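Brick by brick in a former dye works

A Victorian mill building has been converted into 20 flats, with a new brick extension that picks up the pattern of the original walls. Muammer Kocabaş of architects Ilberg explains how the scheme came together

The Miver dye works had stood empty for years when developer Comitz bought the site. The roof over the north range had gone, and the canal side wall was leaning outwards. Planners wanted the chimney and both street elevations kept, which ruled out the simpler layouts.

Ilberg's answer was to leave the old shell largely alone and put the stairs, lift and plant in a new four-storey block at the rear. This is faced in a red-brown brick, laid in English garden wall bond to match the mill. "We tried a smooth grey brick first and it looked like an office," says Kocabaş. "The bond did most of the work for us."
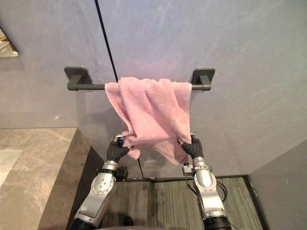
Matching the colour took longer than expected. The original bricks are uneven in size and darker near the ground, so three blends were tested on sample panels before one was agreed in November. A further 2,923 bricks were saved from a demolished boiler house and used to patch the street walls – mostly below the sills, where frost had done the worst damage.

Lime mortar was used throughout the old building. The extension has a cement-based mix, tinted to suit, with movement joints hidden behind the downpipes.

Inside, the cast iron columns remain, and bathrooms and kitchens are grouped along the central wall so that the living rooms get the tall windows. Secondary glazing by Xie sits behind the repaired frames.

The last flats are being fitted out now. Work on the chimney will follow once the scaffold licence is renewed.

Comments (3)

canalside_pete
Good to see the chimney staying. Any plans for the weighbridge?

R. Dunmore
My gran worked there. The walls used to be much blacker than that.

mortarboard
Which lime was used, NHL 3.5 or putty?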